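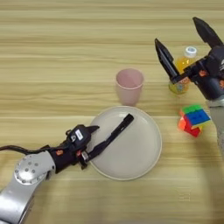
My Tuesday in the cheap seats at the Bakhtiari trial

I finally did it! After months of telling everyone at work that I was going to go watch a real trial, I took a day off and sat through one at the Litwood courthouse, and I'm already planning to go back.

The case was the Bakhtiari one, if you've been following it in the local news (a former purchasing manager at Firley, accused of taking kickbacks from a paving contractor). I knew the outline. What I didn't know was how much of a bribery trial is invoices. So many invoices! The prosecutor spent 45 minutes on one folder of them, and I swear I was on the edge of my bench the whole time.

The witness before lunch was Svyatoslav Dmytriv, who used to do the bookkeeping at Stekcombe, the paving outfit. He was so calm. He went through 11 payments one after another, each for exactly 3,000 dollars, each labeled "site survey," and then the prosecutor asked him who did the surveys. Long pause. "I never saw one," he said. You could hear pens going all over the room.

Then Setareh Talebi got up for the defense and, wow, she was good. She never raised her voice. She just kept asking whether he'd ever been out to a job site himself (no), whether he'd asked to see a survey (also no), and whether his boss had told him what the money was for. By the time she sat down I had completely changed my mind, and then the redirect changed it halfway back again.

A few things if you want to try this yourself. Get there by 8:30, the security line is slow. Bring a sweater. Phones stay off, so take a paper notebook (I filled 22 pages and my handwriting is terrible). And eat a real breakfast, the vending machine on the second floor only had mints.

Closing arguments should be next week. I've asked for the morning off and my manager just laughed and said yes. If any of you were there for the opening statements, please tell me what I missed, especially the part about the boat!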